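Have you ever tried to take hold of a clean plastic bottle in a very bright room? Your eyes find it quickly. A robot's eyes often do not. This text explains why clear things are difficult for robots, and how a group of researchers in the town of Osow tried to help. The project has the name Onenier. All the work was done with one robot hand, which the team calls Loder.

## What is a robot hand for?

Many robots in factories have a simple gripper. It opens and it closes, like a clothespin. This is enough if the robot always lifts the same box from the same place.

But a home or a hospital is full of different things: cups, bags, spoons, lids, toys. For such things it helps to have fingers. Fingers can close around something round, hold something thin, or push something a little to the side first.

Loder has fingers with soft rubber tips. Rubber is good for holding because it does not slide easily. You can test this at home. Push a coin over the table with a pencil, first with the writing end and then with the eraser end. With the eraser you will feel that the coin is held more strongly.

## Why is clear plastic so hard to see?

When you look at a red apple, light falls on the apple and some of it comes back to your eyes. Your brain says: red, round, apple.

With clear plastic, most of the light goes straight through. You see what is behind it. If there is a blue wall behind the plastic, the plastic looks mostly blue. If there is a window behind it, it looks mostly like a window.

Some of the light does come back, in small bright places. These bright places are called **reflections**. They are often along the edges and the curves. A reflection has one bad habit for a robot: when you move your head, the reflection moves too. So the robot may think that the object has moved, when only the camera has moved.

You can try it. Take a clear plastic cup and stand near a lamp. Find one bright spot on the cup. Now move your head slowly to the left. Did the spot stay in the same place on the cup?

## Where does the camera sit?

Some robots have a camera on the wall or on a stand, and it looks at the robot from far away. Loder has a small camera at the wrist. It sees the fingers from behind, in almost the same way as you see your own fingers when you hold your hand in front of your face.

A camera at the wrist has a good side and a bad side. The good side is that it is always close to the work. The bad side is that it moves whenever the arm moves. Then the picture becomes soft and unclear. We call this **motion blur**. You get it also when you take a photo from a moving car.

The curved clear piece near Loder's fingers has both problems together. Its line is mostly made of light, and the line is blurred. The three gray fingertips stay much sharper, and this difference was important for the researchers.
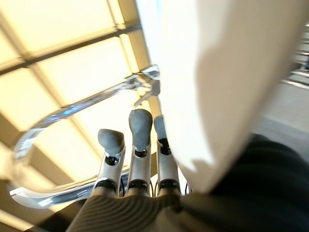

## The idea: look at the fingers first

The team asked a simple question. If the robot cannot see the clear object well, what can it see well?

The answer was: its own fingertips. They are gray, they do not shine very much, and the camera travels together with the hand. The robot also knows how far each finger is bent, so it can compare what it sees with what it knows.

So they made a method with three steps.

1. **Find the fingertips.** The computer looks for the gray tips in the picture and marks where they are.
2. **Look for bright lines near them.** The computer does not search the whole picture. It searches only in the area close to the tips. A lamp on the ceiling can also make a bright line, but if it is far from the fingers in the picture, it is left out.
3. **Wait for a second look.** The hand moves a very small amount, and the computer looks again. It asks if the line still fits the edge of one solid object. If yes, the fingers may close. If no, the computer goes back to step one.

The researchers call it the Huerta method, after the street where their laboratory stands.

## How did they teach it?

A computer has to see many examples before it can do such a job. The team collected 3000 short recordings from the wrist camera. In each recording the hand was near something clear.

People looked at the recordings on a screen and drew a line where they saw the edge of the plastic. This was slow work. Sometimes two people drew the line in two different places! Then they had to look again together and agree on one line. It shows that clear things can be difficult for humans too.

The computer studied the recordings and the lines. After this, it had to draw its own lines on new pictures that it had not seen before. This part is important. If you practice for a spelling test and the teacher gives you exactly the same words, the teacher does not know if you can spell or if you only remember. With new words she knows it better.

## Did it work?

The team let Loder try to take hold of clear objects 500 times. With the old method, which searched the whole picture, the robot took hold of the object 325 times. Then they did another 500 tries with the Huerta method, using the same objects in the same places. Now the number was higher, and the biggest change was with curved objects, for example handles and hooks.

The method did not help with everything. Flat clear plates stayed difficult, because they have few bright lines if the light comes from the wrong side. Very fast movements were also a problem. When the blur was too strong, the computer could not decide and started again and again from step one. The team wrote this down in their report as well. A good report tells also what went wrong, so that other researchers do not lose time with the same mistake.

## Words to remember

- **Reflection** – light that comes back from a surface.
- **Transparent** – another word for clear. You can look through it.
- **Motion blur** – what happens to a picture when the camera or the object moves too quickly.
- **Method** – the steps you follow to find something out or to do a job.

## Try it yourself

You need a clear plastic cup, a gray or black sock, and a friend.

Put the cup on a table. Close one eye and move your head slowly from side to side while you try to follow the edge of the cup with your eye. Then ask your friend to put the sock over one hand and hold this hand close to the cup, and do it again. Is the edge easier to follow now, or more difficult? Try it also in front of a window, and write down your results for both places.

*March 8, 2021*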